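Three Grippers and One Kitchen Drawer: Notes from a Month of Comparison

Posted in: Manipulation, Hardware 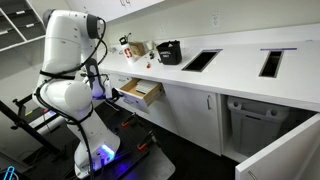
The arm at the drawer position, with the gripper close to the open front.

The present entry records the results of a comparison of three grippers carried out during January on the long counter in our kitchen laboratory. Readers of the previous entry will recall that the arm itself had been settled by the end of last year, and that the choice of gripper had been deferred. It has now been made, with one reservation which is set out towards the end.

The three candidates were the Amska parallel gripper, the Gaete two-finger adaptive gripper and the Plaltetti soft-finger gripper. All three were fitted to the same arm, on the same platform, and were driven by the same Mekthorpe controller. No alteration was made to the arm's speed limits between candidates. It is regretted that the fourth unit originally planned for the comparison could not be delivered in time, and it has been left out of consideration.

Scope of the comparison

The tasks were restricted to drawers and cabinet doors with small metal handles. This may appear a narrow choice. It was made after a longer programme, covering cups, cutlery and cloths, had produced a great quantity of notes and very little agreement between the persons reading them. A drawer is either open or it is not, and the distance by which it is open may be measured with a ruler.

There were 11 tasks in all. They comprised opening and closing a drawer from the front, opening it from a position to one side, closing it from partly open, pulling a cabinet door through its full swing, and several variations on these in which the starting position of the arm was displaced by a small and known amount. Each gripper was given 300 attempts at the basic drawer task, making 900 between the three, and a smaller number at each of the others. The full record amounts to 3,000 attempts. Those which were stopped by the operator have been retained in the record and counted as failures, whatever the reason for the stop.

The Amska parallel gripper

The Amska unit was the simplest of the three to install. It was bolted on, connected and working before lunch on the first day, and it gave no trouble with its connector at any time during the month. Its fingers are flat and stiff, and when they arrive in the correct place they hold a handle very firmly.

The difficulty lies in the words "in the correct place". A displacement which the other two grippers absorbed was frequently sufficient to bring one Amska finger down on the face of the handle instead of behind it. The controller would then report a completed grasp, the arm would withdraw, and the drawer would remain shut. Slower approaches improved the matter to a degree. Longer fingers might improve it further, and a pair has been ordered.

A further point concerns the closing tasks. Stiff fingers are an advantage when pushing, and the Amska gripper closed drawers more neatly than either of its competitors. Should the work ever consist chiefly of closing things, the author would recommend it without hesitation.

The Gaete adaptive gripper

The Gaete unit took longer to prepare. Its mounting pattern did not match our wrist flange, and an adaptor plate had to be made. The first plate was made incorrectly, the error being the author's own, and two days were lost. The manual supplied with the gripper gives the hole spacing on one page and a different spacing on another, and the second is the one to be believed.

Once fitted, it performed well. The fingers settle around a handle in a manner that forgives a poor approach, and the feedback from the motor is clear enough for the controller to distinguish a held handle from an empty closing. This last quality proved more valuable than had been foreseen. A gripper which fails and reports the failure may be sent back to try again, and on the drawer tasks the second try was nearly always successful.

Against this must be placed its bulk. On the side approach the housing passes very near to the neighbouring drawer front, and on several occasions it touched. No damage was done to the cabinet, although the paths had to be drawn again with a wider margin and the whole of that task repeated from the beginning.

The Plaltetti soft-finger gripper

The Plaltetti unit was received with some enthusiasm in the laboratory, and it is pleasant to watch. It touched the cabinet fronts without leaving a mark and accepted displacements that defeated both of the others.

It did not, however, pull well. A drawer which runs freely presented no difficulty. A drawer which sticks slightly at the start of its travel caused the fingers to stretch and then to slip, and the arm would arrive at the end of its path holding nothing. The fault was recorded 217 times over the month, and it accounts for the greater part of this gripper's failures. The supplier was consulted and proposed a stiffer set of fingers. These arrived in the final week and were tried for a single afternoon, which is too short a period for any result to be published.

Cables

A section on cables may seem out of proportion in an entry concerning grippers. More time was nevertheless spent on cables during January than on any one of the candidates.

The main cable is led from the upper part of the arm in a loose loop, and a strap holds the arm's dressing near the middle joint. The length of that loop was changed four times. When it was too short, the wrist could not complete the turn required by the cabinet door tasks. When it was too long, it swung forward during the fast return movement and, in one instance, caught on an open drawer. The present length is a compromise and has been marked with tape so that it may be restored after any change of gripper.

Readers undertaking similar work are advised to settle the cable before recording anything. The first 60 attempts with the Amska gripper were made with the earlier arrangement and had to be discarded and done again.

The controller

The Mekthorpe controller served throughout and its behaviour was, on the whole, satisfactory. It restarts quickly after a protective stop, and its logs may be read by a person without special tools. Two complaints are recorded. The first is that each change of gripper requires the payload figures to be entered by hand, in a menu which does not show whether they have been saved. The second is that the clock resets whenever the power is removed, so that the logs for several mornings bear the same time of day, a little after midnight, and have had to be matched to the written notes.

Decision

The Gaete gripper has been adopted for the drawer and cabinet work. It was second in the closing tasks and first in nearly everything else, and the adaptor plate, now correctly made, is no longer an obstacle.

The reservation mentioned at the outset concerns the Plaltetti unit with its stiffer fingers. The single afternoon's trial was encouraging, and it would be improper to dismiss the gripper on the evidence of the softer set alone. It will be returned to the arm for the 11 tasks when the longer Amska fingers have been received, and the two will be examined together.

The task sheets and the written notes are being put into order. Requests for copies may be left in the comments, and will be answered once the matter of the controller's clock has been resolved.

Filed under: grippers, drawers, cable routing, Mekthorpe controller
2 comments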